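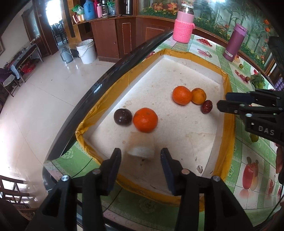 **Gwen Pastorek**
Operations consultant, Flerura

2026-05-31

I stopped billing by the hour in February. A few people have asked me how it went, so I'm writing it down while I still remember the order things happened in.

Some background first. Flerura is a small shop. I help owner-run companies sort out how work moves through the office: who approves what, where orders get stuck, which reports get printed and never read. For most of the time I've been doing this, I charged by the hour and sent an invoice at the end of the month with a line for each day. Clients understood it and so did I.

The trouble was the phone calls. I had a client, a packaging distributor, where the owner would save up questions so he could ask them all in one call. He was being careful with his money, and I don't blame him. But by the time he called, two of the questions had usually turned into problems. One time they had signed a lease on a second copier before asking me whether they needed the first one. A call in the middle of the month would have cost him less than the delivery fee.

I also noticed what it was doing to me. I got faster at the kind of work I do, and my invoices got smaller. A process map that used to take me most of a week now takes a day and a half. The client gets the same map, or a better one, and I get paid less for it. I knew this was a known problem with hourly work. I had read about it more than once and kept sending the same invoices.

## What I changed

I wrote up three monthly plans on a single page. The smallest covers calls and email, plus one review of anything the client wants looked at. The middle one adds a day on site. The largest is for companies in the middle of a big change, like moving to a new building or replacing their order system, and it has a minimum term of 6 months.

To set the prices I went back through my time records in Clulness, which is where I keep hours and invoices. I had 17 clients in there, counting old ones. I left out anyone I'd worked with for less than a full quarter, then looked at what each of the others had paid me in a normal month. The numbers fell into groups without much help from me. I set each plan a little above the middle of its group.

That was an afternoon of work. Writing the email to clients took four days.

My first draft was long. It explained the history of hourly billing and why it sets up the wrong incentives for both sides. I took most of that out. The version I sent said what was changing, what each plan included, what it would cost that particular client, and when it would start. It offered a call to anyone who wanted one. I sent them one at a time over a couple of mornings so I could answer replies as they came in.

## How clients took it

Most of them said fine. A couple said they had been wondering when I would do it. One asked for the middle plan at the price of the small one, and I said no, and she took the small one and moved up in April.

Llorente was the hard one. They were my largest account and had been for a long time. Their office in Bastar is a 55 minute drive from my house and I was making that drive every week, sometimes twice. Under the new plans they would have paid slightly less than their average month. I thought it would be an easy conversation.

It went badly. Their operations manager didn't care about the total. He wanted the daily lines on the invoice, since that was how he split my cost between departments. With a flat fee he would have to decide the split himself and defend it to the department heads. I had never asked how they used my invoices, which is embarrassing given that asking how people use paperwork is a large part of my job.

We went back and forth for two weeks. I offered a short monthly summary by department, without hours. He took that to the owner, and the owner said he would rather finish out the current project and stop there. So that's what we did. We parted on decent terms, and I still get a question from their warehouse lead every so often, which I answer.

Losing them hurt. March was thin. I didn't take on anything big to fill the gap right away, and I spent some of the free time calling former clients to ask how things were holding up. One of those calls became a new middle-plan client. The others were just good conversations, and in one case a complaint about a form I had designed, which was fair.

## What I would do differently

I would ask each client what happens to my invoice after it lands on their desk. I'd do this a month before announcing anything. With Llorente it might have saved the account.

I would put the notice period in the first email. I left it out and then had to write a second email about it, and second emails make people nervous.

I'd also define "one review" better. One client sent me a binder. We have since agreed that a review means one process or one document of reasonable length, and I've added that sentence to the page.

As for income, April came in a bit under what I used to make in a good hourly month, and May was a bit over. The calls are the real change. They are short, they come early, and I'm no longer cleaning up after decisions that were made to avoid calling me. The packaging distributor rang me three times last week, once from a trade show, to ask about a shelving quote. I told him to wait for the second quote. He's waiting.

I still track my hours in Clulness. The clients don't see them. I want a full year of records before I touch the prices again, and the small plan is the one I expect to change.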